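ok thread on the towel data because three people asked and I keep typing the same reply

1/ what we're doing: collecting demos so a policy can learn to fold a hand towel from a random heap. Not from flat. Flat is easy, we had flat in February. Heap is where everything falls over

2/ count as of this arvo: 662 episodes kept. Sounds like a lot. It isn't a lot. A fair chunk are the same sort of heap because the same person scrunched it and people have habits, me very much included

3/ Hüsnü Altıntaş spotted this, not me. Lined up all the first frames in a grid and you could basically tell who was on shift from the shape of the pile. I do a sort of doughnut. Marek does a long sausage. Oops

4/ so now there's a reset card. Pull one from the deck, do what it says. "drop from elbow height". "push in from both ends". "fold once then ruin it". Slower but the starts look way more varied already

5/ the deck has 20 cards. Will post the list when I've fixed the spelling on it

6/ someone asked why terry and not something smooth. Terry has body, it holds a ridge, so there's nearly always something to pinch. Smooth cotton goes flat as paper and the fingers skate over it. We'll get to cotton. I'm not looking forward to cotton

7/ also terry sheds. Wipe the felt down at the start of every block or you get fluff all through the wrist view and the model decides fluff is a feature

8/ felt colour. We tried grey first and the pale towels sort of vanished into it under the top light. Green is heaps better for the colours we've got. Will it hurt when we swap the table later, yes probably, which is why there's a second cloth on order from Grascombe. Been on order a while

9/ teleop notes for whoever's new

come in low and from the side if there's a fold facing you
don't stab down from the top unless you have to
wait a beat after you close. A full beat. The model learns your rushing
if you miss, don't pretend you didn't — re-approach and keep recording

10/ that last one is the big argument here. Marek Říha wants clean demos only. I want recoveries in. Current deal: misses stay in if the operator fixes it inside 9 seconds, otherwise bin it. Neither of us is happy so must be about right

11/ my case for recoveries. Policy trained on clean only got itself a centimetre off the fold, closed on air, then did the whole rest of the fold holding nothing. Beautiful motion. Very confident. Towel hadn't moved

12/ Mareks case (fair is fair): a wobbly demo teaches wobble. Early batch had so much dithering before the grasp that the policy would hover there like it was choosing a chocolate. He's right about that one, we cut those

13/ 68 episodes got thrown out in the last cleanup. Mostly boring reasons. Arm started before the recording did, label said "folded" and it wasnt, someone's sleeve in the fixed view for half the run

14/ labels: please please write the grasp down as what you touched, not what you meant to touch. "corner" means a corner. If you grabbed a fold in the middle of an edge that's "fold, edge". I went through a whole afternoon's worth where everything was "corner" and I reckon a quarter of them were

15/ yes there's a script for syncing the views, it's in the Clelum repo under tools, no it's not documented, yes I know. Run it before you upload. If it complains about drift don't just run it again until it stops

16/ q from the Loltevetti lot about two arms. Not yet. One arm first, pull and drag folds only. It looks a bit daft compared with two but you learn a lot about where the grasps need to be. Two arms doubles the ways an operator can be inconsistant

17/ what I'd do differently if starting over
randomise the heaps from day one
write down who's driving, every episode
fewer towels, more shapes
stop at an hour. After an hour my grasps all drift to the left and I don't notice until playback

18/ the hour thing is real by the way. Plotted contact points by time in session and mine slide across like somebody tilted the table. Break, cuppa, back to normal

19/ haven't got an answer on how many is enough. Curve was still going up last time I checked, just slower. Mihăilă set has more episodes than ours but only flat starts so I can't compare properly, don't ask me to

20/ next up: same deck, different towels, one thicker one thinner. Then the lighting. We only ever run with the overheads on full and that's going to bite us

21/ if you want to drive a session the sheet is open, mornings are easiest. You'll be rubbish for the first half hour, everyone is, we mark those as practice and keep them seperate

22/ wrote this up a bit more sensibly for our little newsletter, side grasps on heaped terry, the card list and the label rules are all going in there. Cover pic below, gripper at the left end of the yellow-orange one
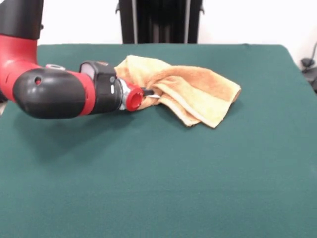
Issue 9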